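Wrist camera policy stalls once it gets close to the object (student project)

Živko Trajkovski
Posted Wednesday, 11:40 pm
Tags: simulation, grasping, class project

Our team of four is doing the kitchen task for our intro manipulation course. The arm has to find a named item near the stove and pick it up, all in sim. We trained on 300 demos, most of them recorded by me, at hours I regret. From far away the thing is a genius. It drives right up to the item with total confidence and then stops, like a man who has walked into a room and forgotten why.

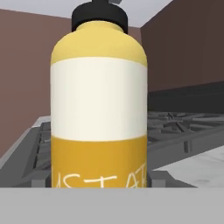 We log every rollout, and out of 224 test runs it reached the item in nearly all of them and closed the fingers in 46. The wrist view goes in at low resolution. My teammate wants a bigger network. I want to pass the class. Demo is in April and the grade is mostly successful picks, with a few points for the poster, which is already gorgeous.

Perron
Check your demos before you touch the network. I TA'd a course like this and the usual culprit is the human. People drive up fast, then sit there for two seconds lining things up before they press close. The policy learns to sit there too, and it has no idea when two seconds are over. Trim the frames where the arm isn't moving, keep a few right before the close, retrain. Also make sure the gripper's open/closed state is in your inputs. You would be amazed how many teams leave it out.
If that doesn't help, look at the last stretch of the approach. Once the item fills the wrist view, small moves barely change what the policy gets to see. Adding the fixed camera as a second input helped my students a lot.

Wala
bigger network. we went to 1296 hidden units and it was fine

Živko Trajkovski
Trimmed the pauses last night. Nearly a third of my frames were me thinking. It closes the fingers now, sometimes even on the item. Gripper state was not in the inputs and I would rather not discuss it. Adding the second camera this weekend.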